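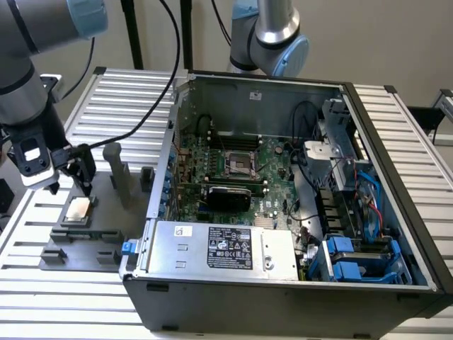
The left arm over the chip tray at the Fellden workshop, with the test computer open beside it.

Putting a processor into a desktop computer takes a person less than a minute. You lift the lever, open the metal frame, set the chip down flat, close the frame and push the lever back. Shona Hoani has done it more times than she can remember, first at a repair counter and later for friends. For the past two winters she has been trying to get a pair of robot arms to do it.

The arms are bolted to slatted aluminum tables in a shared workshop in Fellden, in a building that used to sell carpet. Hoani rents the bay with Gonzalo Valcárcel, a retired machinist. She writes the code and he makes the parts. They call the project Zenine, after a street where neither of them has ever lived.

The idea started with a pile of donated office computers. The workshop refurbishes them for families in the area, and many need the same swap, an old processor out and a slightly newer one in. Hoani thought it would make a good first job for a robot, as the parts are always the same size and the old machines are cheap to ruin.

They ruined a few. The pins in this type of socket are fine and bend easily, and a chip that comes down at a slight tilt can flatten a row of them. The first gripper fingers were printed plastic and flexed under load. Valcárcel cut a new pair, then another pair with a shallower step at the tip, so that they hold the chip by the edges of its green substrate and stay clear of the metal lid.

The tray took longer. It looks simple, a dark gray fixture with a recess for the chip and small black blocks along the front. Valcárcel made 3 versions before he was satisfied. In the first, the recess was so tight that the chip came up crooked. In the second it was loose enough that the chip sat a little differently each time, and the arm carried that error all the way to the socket.

"People want to talk about the software," he says. "Most of our bad days were a pocket cut wrong."

The computer gets less attention, but it has its own habits. It lies on its side with the panel off, and the case flexes if you lean on it. The board they use for testing still has its memory slots and graphics card in place. Hoani could have practiced on a bare board clamped to the table. She did that for a month and found it taught her very little about working inside a case, where the power supply and the drive brackets take up room and a loose cable can end up where the gripper needs to go.

Cables on the arms were another problem. The long black one that runs down to the gripper used to be tied close to the arm, and it pulled on the wrist at the end of each reach. Merle Tipoki, who builds stage lighting in the next bay, suggested hanging it from overhead with plenty of slack. She lent them the clips and has not asked for them back.

Hoani keeps a log in a spiral notebook. By 27th February she had written up 293 attempts, good and bad. A typical entry gives the tray version, the speed and a word or two on the result. "Tilted." "Good." "Lever not all the way up." On one page she wrote only "lunch," and she says she no longer knows what it meant.

The arms run slowly. Hoani set the last part of the drop to take 24 seconds, and visitors tend to wander off before it finishes. She could speed it up, she says, but the donated boards are running low and she would like to keep the ones she has.

Closing the socket is still done by hand. The plan is for one arm to hold the frame down while the other moves the lever, and so far the two have not agreed well enough on where the case is. Paora Merrick, a member who teaches night classes in electronics, is helping them work out a better way to measure it. His first suggestion was a steel pin at each corner of the case. Valcárcel has the pins on his bench and plans to fit them next week.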